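The cable loop that stopped our bin picker

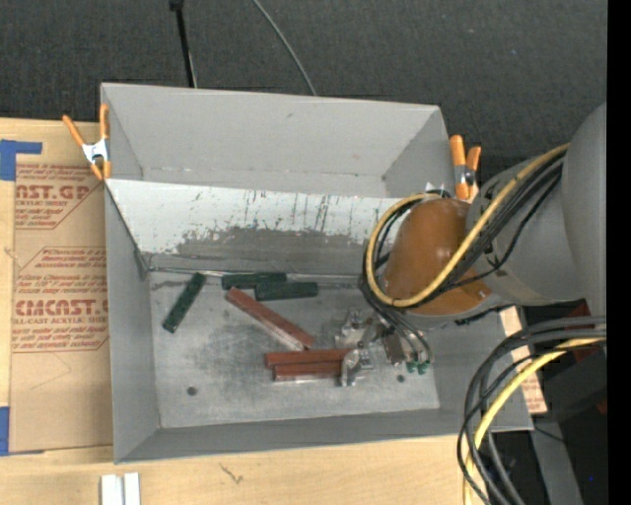
3 min read

December 23, 2025

We lost most of a working session to a fault that the software said did not exist, and I am still cross enough to write it down.

The job is dull on purpose. Blocks go in a grey bin, the arm picks them up one at a time, drops them back, and does it again. Nuleck sold us the control package with the promise that it would notice trouble and stop. I have heard that promise from three vendors now and I have yet to see it kept in the way the brochure means it.

On pick 169 the gripper closed next to a red block, reported a good grasp, and lifted nothing. Fine, that happens. Then it did the same thing again, and again, 25 times in a row, and every one went into the log as a success. The status light stayed green throughout. If I hadn't walked past with a cup of tea it would have gone on pretending all afternoon.

My first guess was the floor of the bin, which is metallic and badly scuffed, with cloudy patches that I thought might be upsetting the vision. Ataberk Kozan thought I was wrong and said so. He was right, annoyingly. We swapped the lighting, ran the camera check twice and got the same numbers each time.

What he spotted was the yellow cable. It comes down the arm, crosses the orange-brown joint cover and goes round the left side in a big loose loop, with the black ones bundled beside it. When the wrist turned far enough for a block lying across the bin, the loop pulled tight and tugged at the connector. The grip signal dropped out for a moment, and the Nuleck package filled the gap with the last value it had. The last value was "holding".

I don't call that a cable fault. Cables get pulled. A safety feature that makes up an answer when it loses its input is a design decision, and somebody signed it off. I wrote to support and got a reply suggesting we "review cable management", with a link to a page about cable ties.

So we reviewed it. Sokulon make a clip that fits the arm, and we put a few of those on order. In the meantime we have cut the wrist rotation back by 10 degrees, and any missing reading now stops the arm dead. That last change was 6 lines in our own script. It does mean more stops, and Ataberk finds them irritating. I would take irritating over a log full of lies.

The old Lamont controller we retired in June would have thrown an error and sulked until someone came over. I complained about it constantly. I'd like a bit of that sulking back.

Still to do: go through the earlier logs and work out how many of those "successes" were air. I'm not looking forward to it. The spring clamps holding the bin want a proper fixing as well, but that can wait until the clips arrive.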